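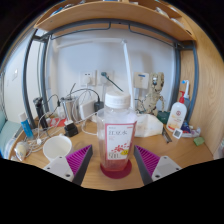 Bottle of red bean water standing on a round coaster on a desk

Red bean water (Chinese: 红豆水, hóngdòu shuǐ) is a drink made by boiling small red beans in water and then removing the beans. It is drunk in China and in many other places where Chinese food is common. It can be prepared at home, and it is also sold in bottles, ready to drink. The color goes from light pink to a deep brownish red, depending on the beans and on the time of cooking.

Name

The Chinese name consists of three characters. The first two, 红豆, mean "red bean", and the third, 水, means "water". The drink should not be confused with red bean soup (红豆汤, hóngdòu tāng), which is thicker, usually sweet, and served in a bowl together with the beans. In daily speech the two words are sometimes mixed, especially in families where the same pot gives both dishes.

The word 红豆 can also cause confusion. In cooking it normally means the adzuki bean (Vigna angularis). A close relative, the rice bean (Vigna umbellata), is longer and thinner, and its name in Chinese is 赤小豆. Both are used for the drink. In old poetry 红豆 is the name of a different red seed, a symbol of love and longing, which is not used for drinks.

Preparation

The beans are washed and usually soaked, from two hours to one night. Some cooks do not soak them but roast them slowly in a dry pan until the skin begins to split. This gives a nutty smell and a darker drink.

The beans are then put in a pot with plenty of water, brought to the boil and kept on low heat. For the clear type the cooking is short. If the beans break open, their starch goes into the water and the drink becomes cloudy. A common way at home is to boil for 15 minutes, turn off the heat, and leave the pot covered until the water has taken the color. The liquid is poured through a fine strainer. The beans, which are still firm at this point, can be cooked further for soup or for sweet paste.

Sugar is not needed, and many people drink it plain. Rock sugar, dried orange peel or a slice of ginger may be added. A well-known variant includes Job's tears (薏米), a grain with a mild taste, and this is then called red bean and barley water, although Job's tears is not a true barley.

Taste and serving

The unsweetened drink has a light taste, a little earthy, with something of chestnut in it. It is served hot, at room temperature or cold. In homes it is often kept in a thermos flask and drunk from a cup during the day, in the same way as weak tea. It contains no caffeine, and for this reason some office workers choose it for the afternoon.

Homemade red bean water keeps badly. It should be cooled quickly, stored in the refrigerator and finished within 2 days. A thin layer of fine powder at the bottom is normal – this is starch from the beans – but a sour smell means that the drink must be thrown away.

Bottled form

Bottled red bean water is sold beside unsweetened teas and other grain or bean drinks. A size of 500 ml is common. Clear plastic bottles are much used, so that the buyer can see the color of the liquid. The labels often show the name in large red characters, and beans are a frequent decoration, drawn or suggested by red dots. The bottle may be round or nearly square; the square shape takes less space in a box and does not roll on a desk.

After opening, the bottle should be kept cold. Most labels advise to shake it gently before drinking.

Traditional beliefs

In traditional Chinese dietary thinking, red beans are said to help the body remove extra water, and the drink is therefore popular in humid weather and among people who feel swollen in the morning. These ideas belong to custom, and the drink is not a medicine. The amount of protein and fiber in the strained liquid is low, as most of it stays in the beans.

Related drinks

Black bean tea, made from roasted black soybeans, is prepared in a similar way. Mung bean water is greenish and is connected mostly with summer. Roasted barley tea is made from grain only and has a stronger, toasted taste.

See also

Adzuki bean
Job's tears
Mung bean soup
Red bean paste

Page last changed 2020-09-14 by Sabina Amarasinghe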